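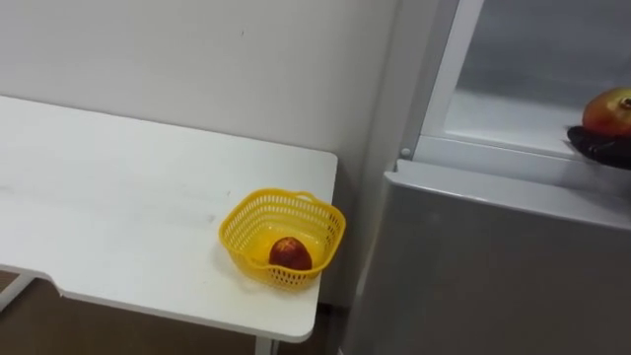
The most frequent fault in the Brunstead trials was a false drop report, in which the controller announced that it had lost a fruit it was still holding. Of 50 transfers, 21 ended this way. A dropped fruit is easy to define on paper: the finger current falls below a threshold, and the fruit is assumed to be somewhere else. The threshold had been tuned at Sornberg on foam balls, which are light, patient and all the same shape. In Figure 4a the fingers are closed around a large red and yellow fruit while a smaller dark red one lies in the basket, and the two call for quite different closing widths. The controller had one setting for both, and it was the foam ball's.

What followed a false report was worse than the report. Having decided the hand was empty, the recovery routine opened it, as one does with an empty hand, and moved back to the last known pick position to look for the missing fruit. By then the fruit was missing. The log recorded the first event as a drop and the second as a successful release, so for the first part of December our summary tables showed a system with poor grip and excellent manners.

### 5.2 Cause
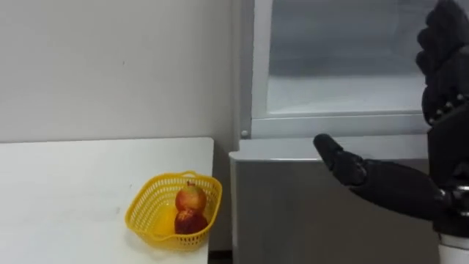
We first blamed the fingers. They were cleaned, recalibrated and in one case replaced, with no change in the fault rate. The Zelleo logging package finally pointed elsewhere. Finger current dips for a moment whenever the wrist changes direction, and the longest dip we measured was 34 ms. The drop detector was supposed to ignore anything so short. It did, until an update to the Štefanec motion library changed the unit of the filter window from milliseconds to control ticks. The change was documented, in a file we had all been sent.

With the window shrunk, nearly any sharp turn of the wrist could pass for a lost object. The turn above the basket was the sharpest in the whole path, and most of the false reports came there.

### 5.3 Changes and remaining risk
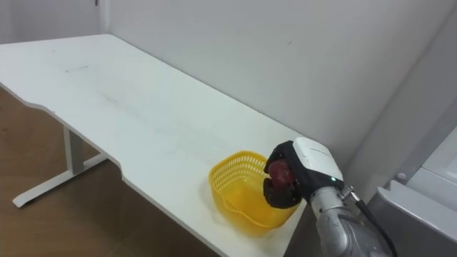

Two changes were made. The filter window is now given with its unit, and the controller refuses to start without one. Recovery also no longer opens the hand on a drop report alone. It holds position for 700 ms, reads finger width as well as current, and stops for the operator if the two disagree.

The second change makes the system slower and, in the opinion of its operators, needier. We kept it. An unplanned release over a basket costs a bruised fruit, but the same routine was due to be reused on glass jars. We have not tested the new check on fruit soft enough to give under the fingers, where width may shrink with nothing lost at all.

**Figure 4.** Fruit transfer at the basket. (a) One fruit in the hand, one in the basket. (b) Two fruits in the basket. (c) Apple held just above the basket rim, basket empty.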